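Callby two-arm folding kit: my review after a few months of T-shirts
13/12/2023

I've had the Callby kit since August, and enough people have asked me whether it's worth the money that I'm finally writing it up properly.

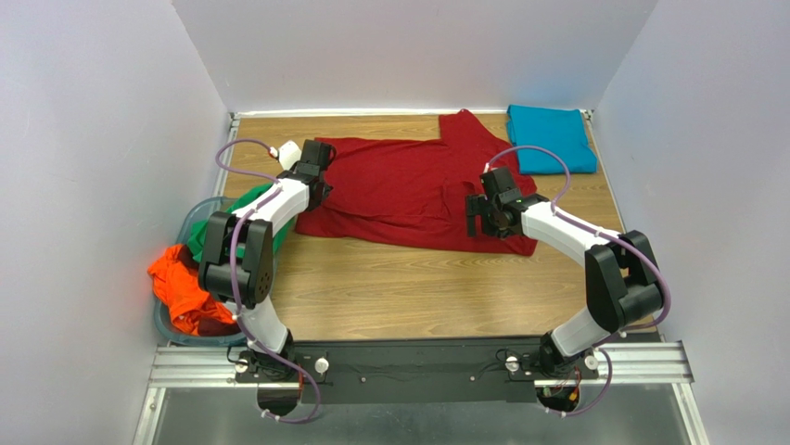 What you get

Two white arms with black joints and black grippers, already bolted to a long black base plate, plus the power supply, two controllers and a bag of screws I'm still finding under things. The version I bought was £663, second-hand from a chap in Gedomgate who'd only used it twice. The plate goes onto standard aluminium rail, so if you've already got a bench frame you're halfway there. If you haven't, Callby will sell you one, but I made my own with the three walls and a wood-effect top and it's been fine. The walls are worth doing, by the way! Before I had them, socks went everywhere.

The basket sits on the left, partly off the edge of the table, and finished things go in the far right corner. You can swap that round in the settings but I never have.

Setting it up

The booklet says 22 minutes. It took me a whole evening and a fair bit of muttering. The arms themselves are easy enough, it's the calibration that drags on – you have to move each gripper to a row of points on the table, and if you nudge the plate afterwards you get to do it all again. Tighten everything first. Then tighten it again.

I'd also have liked some proper cable clips. The purple cables come up off the wrists in big loops and then sag under the plate, and I've had one snag on the rail when I was leaning in to grab something. Mine came with none, and the Funitz ones I bought were too small, so that was a waste of a fiver.

How it folds

T-shirts are what it's best at, no question. One gripper takes a corner, the other comes in on the far side, and between them they get the thing more or less flat before the first fold. Heavy cotton is lovely. Thin stuff creeps and curls at the hem, and you end up with a fold that looks like I did it (not a compliment).

I gave it a week of the family wash and it got through 46 tops. Out of those, 7 needed me to step in, mostly ones that had gone in sideways with a sleeve tucked underneath. It's slow, mind you. I can fold a shirt in a few seconds and this takes up to four minutes on a bad one, so don't buy it thinking you'll get your Sundays back.

Towels are fine if they're small. Fitted sheets, forget it.

Compared with the Wogan

I borrowed a Wogan single-arm for a fortnight before this and the difference is huge. One arm can drag a shirt about but it can't really hold and smooth at the same time. The Wogan is quieter though, and its app is much nicer. Callby's looks like a tax form.

Would I buy it again?

Second-hand, yes. At the full price I'd want clips in the box and a calibration that survives a knock. Spare gripper pads are easy to get hold of, and I'd order a set straight away as mine went shiny after the first month.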